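Unit 4: Judging a packaged arm kit - the Clunier bench kit

Reading before class: the kit's quick-start guide and the two-page service agreement, both in the course folder. Bring the evaluation sheet from Unit 3.

1. Purpose of this unit

So far we have put together our own setups from separate parts: an arm from one supplier, a gripper from another, cameras from wherever we could get them. Many small labs and shops do not work that way. They buy or rent a kit with the arm, gripper, cameras and control software already matched, and they pay for support by the month. This unit is about how to review such an offer before money is spent.

The kit we look at is the Clunier bench kit, sold through Zurico with a support plan called Vakari. Nothing in these notes depends on that choice. The same sheet can be used for any kit of this type.

2. What is on offer

The base package has a single arm with a two-finger gripper, an outside camera, wrist cameras, a controller and a license for the recording software. The buyer supplies the table, the lighting and the objects. Mounting and first calibration are done by the seller if the buyer takes the Vakari plan, and by the buyer if not.

The seller's sheet lists a setup time of 43 minutes for a trained person. Treat this as a claim to be tested. Write down your own time, and say what you counted. Unpacking and running cable are often left out of such numbers, and for a first-time user they can take longer than the rest of the setup.

3. What to look at on the bench

3.1 Views. Go through every camera view before you judge any task. Ask which parts of the work area each view covers, and which parts the arm or gripper hides from it. A basket wall or a finger can block the contact point at the moment you most need to see it.

3.2 Color and contrast. Dark fingers show up well on a pale cloth. They show up badly against a dark container. If your own parts or bins are dark, test with those and note the result separately.

3.3 Reach. Place objects near the limits of the work area as well as in the middle. A block at the far side from the basket is a better test of travel than one lying next to it.

3.4 Cable. Watch the loop at the wrist through the full range of rotation.

Bench views, Clunier kit, basket and block task:
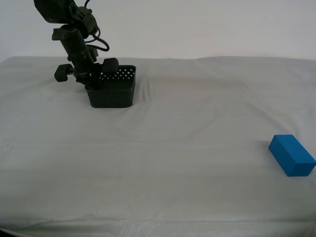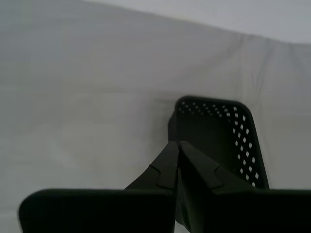
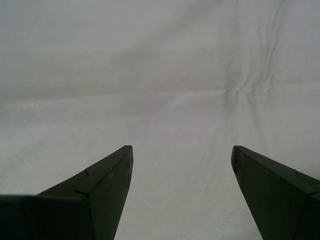

Lautaro Echeverría wrote back on the draft of these notes that the section on views was fine but that the support plan deserved more room. In his experience a buyer gets used to the cameras within a week, while a slow answer on a failed gripper motor can hold up a project for a month. He would put the service agreement first and the bench test second.

The order of the unit has been kept, but his point is the reason Section 4 is longer this year.

4. The service agreement

Read the agreement with these points in mind.

4.1 Response time. The Vakari plan promises a first reply within 4 working hours. A reply is not a repair. Find the line that says when a replacement part ships, and note whether it names a time limit at all.

4.2 Wear parts. Finger pads and cables are listed as wear parts and are not covered after the first 500 hours of operation. Work out how many weeks that is at your own rate of use.

4.3 Software. The license is tied to the controller. If the controller is swapped under warranty, the license has to be moved by the seller. Ask how long that takes.

4.4 End of plan. Recorded data stays with the buyer, but the export tool is part of the plan. Export before the plan ends - the agreement gives no grace period.

5. Cost

The plan is priced at 628 per month in the offer we were sent, before tax. Compare it with the cost of one skilled person's time for the same work. Include calibration after each move of the table, which buyers tend to forget. For a lab that never moves its bench, the plan may be hard to justify. A shop that changes its layout every few weeks is in a different position.

6. Assignment

Work in pairs. Complete the evaluation sheet for the Clunier kit and write one page on whether you would buy it with the plan, buy it without the plan, or pass. Name the buyer you have in mind: a teaching lab, a repair shop and a packing line will not reach the same answer.

Pairs who would like to compare with a second offer may use the Ulloa kit sheet in the course folder. It is shorter and leaves out the wear parts, so you will have to write to the seller.

Hand in on paper to Javiera Ibarra before the December break. Bench slots are booked on the sheet by the lab door.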